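Sornness Town Council, Finance Session
Minutes, 11/24/23

Present: J. Siregar (chair), S. Jarman, five others, one of them awake throughout.

1. Property tax rebate. Ms. Jarman moved to raise the senior rebate from $149 to $554. The chair asked where the money would come from. Ms. Jarman said "the budget." 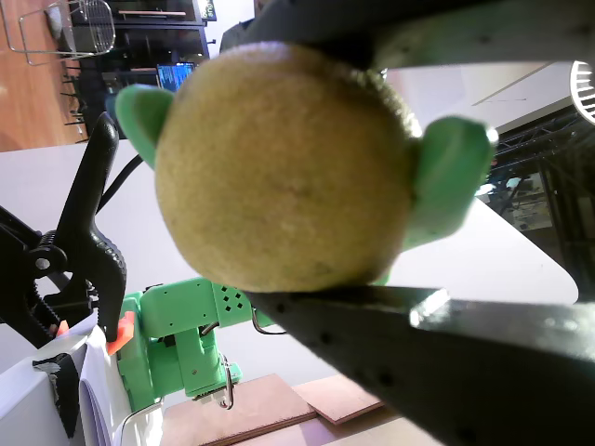

Discussion went on for 17 minutes -- a record for brevity on this item. Tabled until July.

2. Vorner Road levy. Clerk read a letter opposing the levy, then a second letter, same author, in favor.
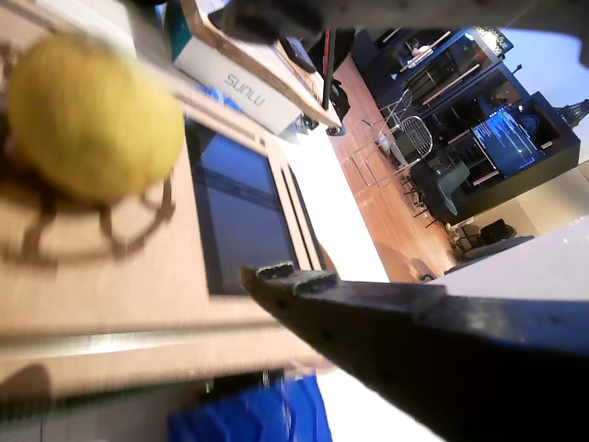 Motion to accept both letters carried, 5-2. Levy itself not voted on.

Adjourned.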